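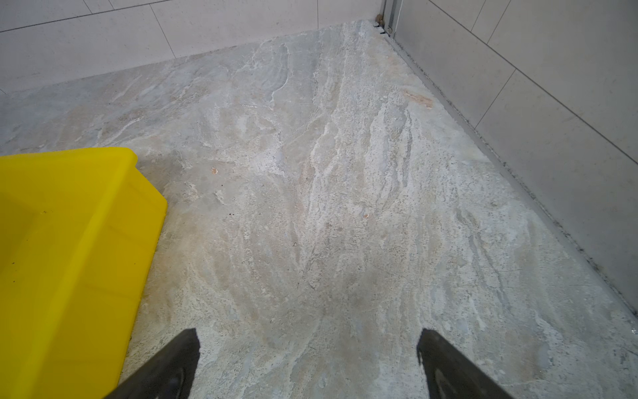

*Speaking time: 3 minutes for the short version, closer to seven with the pauses. Notes read straight through.*

# Speaker notes: the Luleo pick-up kit, after a month of using it

27 November 2018

**Opening**

Thanks for having me. I'm going to talk about the Luleo kit, what you get when you buy it, and whether I'd tell you to spend the money. We bought ours through Gallagher at the full price. They haven't seen these notes.

Leave the first slide up while people find a seat. The view is from the wrist camera. You've got the two fingers at the bottom, the bin on the left, and a corner of tiled wall up the back. Most of what I have to say about the kit comes back to floors and corners like that one.

**What's in the box**

- Two-finger gripper with the camera already mounted
- Wrist bracket and cable
- Control unit
- Licence for the Grurkberg software, one year
- A printed manual, which is thin

The arm is extra. So is the base. Say this early, as someone always asks at the end and is annoyed.

The fit to our arm was fine. The bracket took an afternoon, mostly hunting for the right hex key. The cable is a bit short if your control unit sits on the floor. We put ours on a shelf and the problem went away.

**The job we gave it**

Small litter off a hard floor and into a bin. Bits of packaging, bottle tops, offcuts. Desdale run the wash-down rooms where we trialled it, and they wanted to know if a machine could do a first pass before the mop.

We logged 1,036 pick attempts over the trial. I've kept the log simple: it got the object into the bin or it didn't. The rate was 92 per cent on the open floor. I haven't got a decent figure for corners yet and I won't guess at one today.

**Floors**

(Point at the floor on the slide.)

Look at the colour of that stone. Grey, beige, cream, with veins running through it and tan blotches. There's a small orange-tan speck left of centre. From a still like this I couldn't tell you if it's a crumb or part of the stone, and the software has the same trouble. Out of the box it reached for marks in the floor far too often.

The fix is a setting called minimum height. The manual gives it one line. Turn it up and the arm ignores flat marks, but it'll also ignore a flat bit of paper. You have to choose. We turned it up and left the paper for the mop.

Stains are easier. The rusty patch over by the right-hand wall is broad enough that the default size limit rules it out.

**Corners**

There's debris at the point where the two walls meet, just under the metal strip, and grime along the right-hand seam. The fingers are tapered with squared-off tips, so you'd expect them to get in there. What limits you is the approach angle. The wrist wants to come in square and the wall is in the way.

Grurkberg's support line told us to tilt the wrist before the approach. It's worth doing, but it's slow. For grime in a grout line you need a brush, and the kit doesn't come with one. Please don't buy it for that.

**The bin**

Use a bright one. A yellow bin against pale stone and grey tile gives the camera a big block of colour it can find even when only part of the rim is in view. We started with a grey tub and had drops onto the floor beside it. Cheapest improvement of the whole trial.

Keep it close, too. Long carries are where small things get dropped.

**Cost**

The kit was $3,007 before tax. The licence renews every January whatever month you bought in, so don't buy in spring if you can wait. Replacement finger pads are sold in pairs and ours took a while to arrive.

**Would I buy it again**

For open floor with loose litter, yes. For a room that's mostly edges, I'd hold off until the corner routine gets better. If your floor is one plain colour you'll have a much easier time than we did.

**If there's time**

Show the settings page and change minimum height live. Don't run the corner routine live, it takes too long.

Questions. Repeat each one into the mic, as the back rows can't hear.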